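About Drudadell

Who we are

Small evening school for home and hobby electrics. Two classrooms over the old Bognár bakery, one long hallway, a kettle. Started by Tímea Szalai after she spent a whole August rewiring her aunt's house and couldn't find a single class that would let a beginner in the door.

Since then over 1300 people have come through. Renters, landlords, model train people, a retired dentist or two. Nobody needs a math background. Bring reading glasses if you use them.

What we teach

Lamp repair. Doorbells and low-voltage lighting. Reading a wiring diagram without panic. Soldering, beginner and then the less beginner one. We do not teach panel work and we won't sign off on anything in your house - please stop asking Tímea at the end of class, you need a licensed electrician for that.

Classes start at 6:30 pm, done by 9. Doors open at 6. Parking behind the building, not in front of the pharmacy, they do tow.

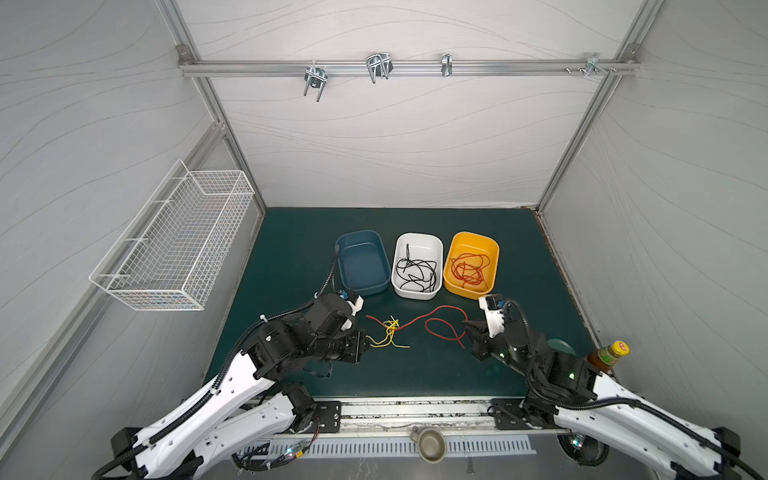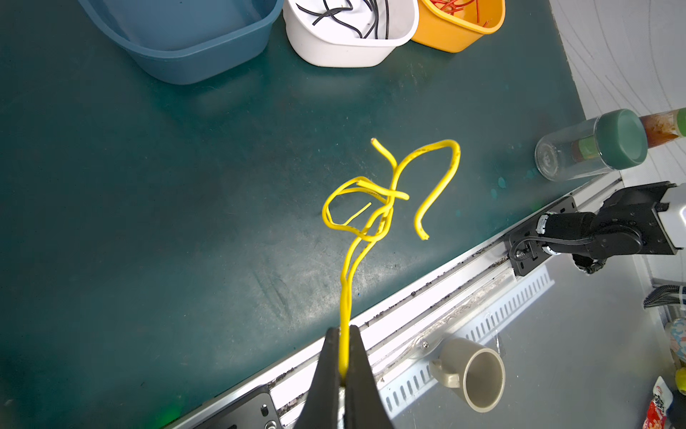
Yellow wire, both pictures. Red and black in the bins, first picture.

How a course runs

Six evenings. First one is mostly safety and stripping wire, which sounds dull and people end up liking it best. Last one you bring something broken from home. Toasters no, we had a bad run with toasters. Lamps, radios, fans all fine.

Class size is kept small so there's always somone free to look over your shoulder. Miss a night and you can make it up in the next round, just tell the desk.

Materials are in the fee. Hand tools too, though lots of folks buy their own set by week three. The workbook is ours, called Riresex (long story, Tímea's cat), new edition coming when we get to it.

Stunitell

Our Saturday-style repair table, except it's in the evening now. Called Stunitell. Free, drop in, bring a lamp. Dates go up on the door and in the newletter.

Get in touch

Call the desk after 4 pm or write to us with the form. Room 2 is up the stairs, left, mind the step.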